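# Carnovmont hand gripper — club set

I run the after-school robotics club at Oddale, and we've been putting these sets together for other clubs since November. You get a pair of hand-held grippers, one for each hand, plus the printed marker squares, spare finger pads and a charger. I pack every box myself, so if something's missing, moan at me!

**What's in the box**

- 2 white hand grippers
- 10 marker squares (you'll bend a few, everyone does)
- 4 spare ribbed pads
- charger and lead
- Lotte Jacobs's build notes, 42 pages, mostly drawings

Each set costs £246, or £200 if you're a school club. Postage is on top, sorry.

**Who they suit**

We use ours with students from about fourteen up. Smaller hands can manage, but the grip is a bit chunky and arms get tired after a while — Mandla Adams has his lot swap over whenever somebody starts to sag, and I've pinched that idea. Give everyone plenty of elbow room too. Two people working back to back will knock markers and then you're lining them up all over again.

**Getting going**

Charge both grippers the night before. Squeeze each one fully open and shut a few times, then clip the marker on so it stands upright. If it leans, push the little foot in until it clicks (it's stiffer than you'd think). The Dukier team put theirs on back to front for a whole afternoon and wondered why the software was sulking, so do check the arrow on the foot.

**Spares and repairs**

Pads wear out first. Boonmee Kongkaew cuts the new ones for us and they're £6 a pair. For anything rattly, send me a message before you open the case, as there's a spring in there that likes to escape.
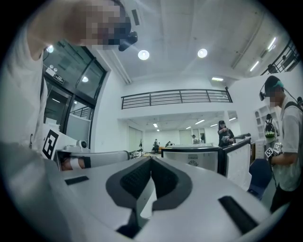
Orders go out twice a month, and I can usually keep a set back for you if your club's money is slow to come through. Just tell me which club you're with and when your term starts.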